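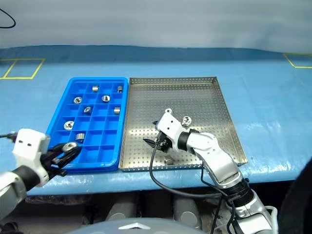 Blue grid tray on the left, perforated steel one on the right. Guess which one I have opinions on.

OK so a few of you asked what I do all day now that I've moved over to the parts bench at Rusnák, and the answer is: I put small metal things into small blue squares and I love it. Thread, I guess!

1/ The blue tray first. It's just plastic, split up into little cells, four across. One part per cell, always. Nuts, rings, short cylinders. If you've ever sorted a button jar with your grandma you already have the skills for this job.

2/ Before I got here everything traveled in one big tub. You'd tip it out and half the rings would roll straight off the table, and then you'd be on your knees under the radiator with a flashlight. The squares fixed that in 2 days. I have not been under the radiator since.

3/ Also, metal parts knocking into each other pick up tiny dings. You can't always see them but you can feel them with a fingernail. Janka Zelenák taught me the fingernail thing my first week and now I do it to everything, including my own car keys.

4/ Somebody's going to ask why the front rows are empty. I fill from the back! Front to back means your sleeve drags over everything you already put down. I learned this wearing a very fluffy cardigan. Do not wear a fluffy cardigan.

5/ The table cover is a pale blue plastic sheet and I was rude about it at first (it wrinkles, it shines, it shows every fingerprint). But a little steel ring on light blue is SO easy to spot. Our old bench was gray. Gray parts on a gray bench, who thought of that.

6/ Yellow tape on the table is for parking things. Every tray has a home. I started doing this in my kitchen with the cutting boards and my family has asked me to stop.

7/ Right, the steel tray. This is the one I wanted to talk about. 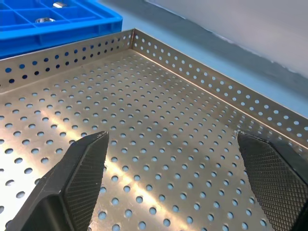
Look at that floor. Holes all the way across and up the walls too.

8/ We use it for anything that comes over from the wash. Water goes out through the holes, parts stay put, and I don't end up with a puddle and a row of spotty nuts. The solid pan we had before was basically a very small bathtub.

9/ It's thin sheet metal and pretty shallow, so you can get at a part from the side without barking your knuckles. Mine came from Lulero and cost 18 — I would have paid more, please don't tell Lulero.

10/ One complaint. Under bright lights the floor glares like crazy. You get a white streak right through the middle and a small shiny part sitting in it just disappears. I turn the tray a little until the streak lands somewhere else. Very high-tech.

11/ Cleaning it: soft brush, warm water, dish soap, then stand it on its edge on a towel. Go over the corner folds twice, that's where the gunk likes to sit. The blue one gets a wipe with a damp cloth, plus a cotton swab for the cell corners if I'm in a mood.

12/ Vlasta Kováčik replied to my last thread asking if the grid trays work for beads and fishing tackle. Yes to beads! Tackle depends on your hooks. Measure your longest one before you buy, the cells are little squares and a long hook will sit up at an angle and get you.

13/ For home stuff I'd start with one grid tray and one tray with holes. I got carried away and bought 3 of the grid kind from a shop in Plillbridge, and one of them is full of cake sprinkles now.

14/ Next up is labels. I've got a roll of 80 and no system at all, so if you have a good way of marking cells without sticky residue, my replies are open. Pencil on masking tape is the current front-runner.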